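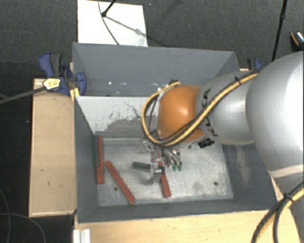

**How do I move my records when I change clinics?**

Fill in the transfer form at the new clinic's front desk, and they will request the file from the old one. You don't need to tell your old doctor, unless you feel you owe them a speech.

## 4. Setting up your Gevia patient account

Gevia is the online record system used by the Jirthorpe clinics. It replaced Wisterer in August, and your old Wisterer password did not survive the move. Few mourned it.

You will need your patient number (on any clinic letter, top right) and a phone that can receive texts.

1. Go to the Gevia sign-in page and choose **New patient account**.
2. Enter your patient number without the spaces. The letter prints it with spaces. We have raised this.
3. Type your name exactly as the clinic has it. If the clinic has been misspelling you for years, misspell yourself now and fix it in step 7.
4. Wait for the text with your code. It expires after 20 minutes, so don't start this during dinner.
5. Enter the code and pick a password.
6. Under **My clinic**, check that the right site is listed. Patients moved over from Tran Street may find themselves filed under Jirthorpe North.
7. Open **My details** and correct anything wrong. Name changes go to the records desk for approval; phone and address changes take effect right away.

**Note:** Messages to your care team are limited to 300 characters. Longer histories are best told in person, or in installments.

**Caution:** Gevia messages are read during office hours only. For chest pain, trouble breathing or heavy bleeding, call emergency services.

### 4.1 Adding a family member

1. Choose **Family access**, then **Request**.
2. Print form 422 and have both adults sign it. For a child under 12, one parent's signature will do.
3. Hand it in at the desk with photo ID. Scans are not accepted – neither are photos of scans, though people keep trying.

Access normally opens within 2 working days. If it doesn't, ask for Yolanda Halvorsen at the records desk.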